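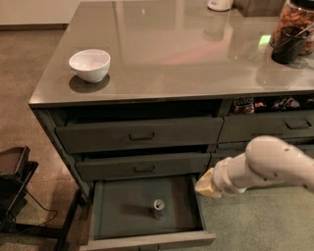 Section 4. Running the snack cabinet with the arm

Read this before you switch anything on. It was written for the Tavcombe office by Graça Abreu, who runs the front desk and had to live with the first version of this guide. The sales sheet says the arm "frees staff from restocking." Please treat that as a hope. Someone still buys the drinks, and someone still picks up whatever gets dropped.

4.1 Before each run

1. Take bowls, cups and jars off the glass top. The arm is not supposed to touch them, but its elbow swings wider than you would guess.
2. Open the drawer you want it to work in, all the way. Kudon says it can open drawers by itself. Ours manages the bottom one on a good day.
3. Stand cans upright, with space on both sides for the fingers.
4. Move chairs and loose cables out of its reach.
5. Press START on the panel and step back behind the tape.

Note: Leave the chip bags in the cubby alone. Soft packets are not on the supported list, whatever the demo showed.

CAUTION: Keep your hands out of an open drawer while the green light is on. If you want a soda, press PAUSE first and wait for the click.

4.2 If it stops partway

1. Press PAUSE, then HOLD.
2. Check the finger pads. A worn pad slips on aluminum.
3. Take out the can by hand and close the drawer.
4. Write down the code. Code 69 means it lost sight of the item. Code 334 is not in the Kudon list, and Engelbert Wallner is still waiting for an answer on it.

Pads are rated for 4,000 grips. We changed our first set at about 700.

4.3 Who does what now

Restocking used to be a short job that Ilham Sinaga did between calls. It is now a shorter job for the arm and a longer one for Ilham, who clears the top, sets out the cans and stays nearby for the whole run. Her hours have not been changed to match -- they should be. Until they are, do not start a run when she is alone at the desk.

Send corrections to Graça. Last revised 2020-03-06.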